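About Pedel

Hi, and come on in! Pedel is a secondhand shoe shop for kids, and I'm the one who started it, which mostly means I'm the one with a brush in my hand when you walk through the door. We're at 653 Grewal Street in Cindirmont, in the old key-cutting shop next to the laundromat. If you've reached the gas station you've gone too far (everybody goes too far the first time).

How it started

I have two kids and for a while they were both growing out of shoes faster than I could find the receipts. One spring I pulled everything out of the hall closet and there were rain boots in there that had been worn to one birthday party. Church shoes with barely a crease in them. I put a folding table in the driveway, and by lunch the table was bare and three people had asked me if I was going to do it again next month. So I did! And then again, and then my neighbor started leaving bags on the porch, and then her sister did, and by the end of the summer I couldn't get the car into the garage.

We opened the shop the following May with 200 pairs, a borrowed bench and a cash box that stuck. The whole place is 800 square feet if you count the back room, and I do count the back room, that's where the work gets done.

What we take

Kids' shoes from crawling size up to a big kid's six. Sneakers, sandals, boots, dress shoes, dance shoes, cleats. We love cleats, we never have enough cleats. Please bring both shoes. I know how that sounds, but we keep a tub of singles behind the counter waiting for their other half, and now and then somebody's dad comes back in waving a left boot and it makes my whole week.

We can't take shoes with a split sole, a strap that's pulling out at the root, or a heel that has been walked down on one side. A kid's foot follows whatever the last kid's foot did, and I don't want to pass that along. Scuffs are fine. Missing laces are fine too, we buy laces by the spool. Glitter is fine, although it gets everywhere and I find it in my lunch.

You get store credit or cash, your pick. Credit is worth a little more. If we turn a pair down I'll tell you what I saw and hand it back, and nobody should feel bad about it.

What happens in the back room

Every pair goes on the white table under the good lamp. I start with the bottom, always. You can wipe down an upper and make it look like new, but the tread will tell you how much walking a shoe has done. I run a thumb over the grooves, then look at the heel, then go along any seam where one part of the sole meets another. After that the shoe gets turned over and I tug on every strap and buckle and check the stitching. Closures get opened and shut a good few times, because a four-year-old is going to do that in the car before you've left the parking lot.

Then it's brushing. I use a soft brush for shiny uppers, a stiff one for rubber, and an old toothbrush for the grooves. We clean with Plaltico, a paste that a little outfit across town makes up for us in tubs. It smells faintly of oranges. Suede gets none of it, suede gets a dry brush and patience.

Last comes sizing. We don't trust the number in the shoe. I measure the inside with a stick and write what it says on the tag, so if your kid is a nine and the tag says eight and a half, go with the tag and try it on anyway. The bench by the window is for exactly that, and so is the strip of carpet. Let them run! It's what the carpet is for.

Things people ask me

Do I need an appointment to drop off? Nope. If you've got more than a couple of big bags, call first so I can clear the floor.

Can I bring them back? Yes, within two weeks, with the tag, even if they've been worn outside. Kids say a shoe feels great in the shop and then cry in it at the zoo. I've been to that zoo.

Do you do adult shoes? I get asked this every single day, and no, sorry. I'd need a second back room.

Do you hold shoes? Until closing the same day. Give me a first name and a size and I'll put them on the shelf behind me.

What happens to pairs that don't sell? They go on the porch rack outside, and the porch rack is free. Take what fits.

Where we are now

Still on Grewal Street, still the same bench (it's ours now, the owner gave up asking). The cash box finally got replaced. There's a height chart on the wall by the door that regulars have started signing, and some of those kids have gone right past the top of our size range, which I take a bit personally. We'd like to add a proper boot wall before the snow and I've been measuring for it all week.

If you're cleaning out a closet, think of us. If you just want to come in and talk about arch support, I've got the kettle on and I have opinions.

Page updated Oct 23, 2022

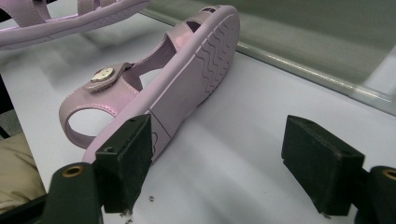

Pedel Back Room: Sandals & Summer Shoes

Shiny pink straps, a round cream and gold button, and wavy grooves across the sole. Kids go straight for the button, and their grown-ups turn the shoe over, so we look hard at both. Summer shoes are on the low shelves to the left of the register, sorted by the measured size, and we take them in all year long. If you have a pair to show us, buckle or tie the two shoes together before they go in the bag, please. It saves me a lot of crawling around on the floor.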